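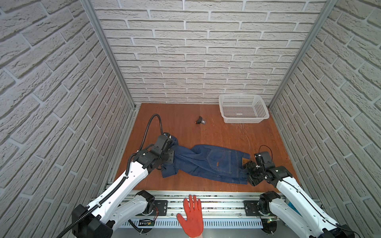 Why are jeans blue?

Home | Fabrics | Colour | Glossary
Print this page | E-mail this page

Denim is a cotton fabric with two sets of threads. The warp threads run lengthwise and are dyed with indigo. The weft threads run across and are usually left white.

Indigo does not dissolve in water. Dyers change it chemically into a form that does, then dip the yarn. In air it turns blue again – this is called oxidation.

The dye coats the outside of each thread and leaves the core pale. Rubbing removes the coating, so knees fade first.

Next: Why does wool shrink?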